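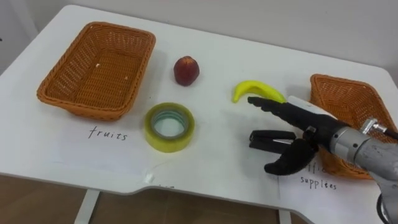 Figure 4.1 Sorting task with two baskets, one labeled "fruits" and one labeled "office supplies." The multi-fingered gripper is near the banana.

Chapter 4
Comparing Grippers on the Same Task

In Chapter 3 we measured how strongly a gripper can hold one object. A sorting task asks for more. The round fruit, the toy banana and the roll of tape in Figure 4.1 have very different shapes, and a finger position that suits one of them can fail with the next.

The data in this chapter come from the tests of Etenesh Birhane at Hernavholm. She compared two grippers, the Planix and the Jemal, on one arm and with one controller. Each gripper made 48 attempts with every object. An attempt was stopped after 300 seconds and written down as a failure.

Before you read Section 4.1, please look again at the figure and decide for each object from which side you would grasp it. Write your answers in your notebook. We will need them in Section 4.3, where the tape roll is discussed in detail.

4.1 What must stay the same

When we change the gripper, we must keep the start positions of all objects.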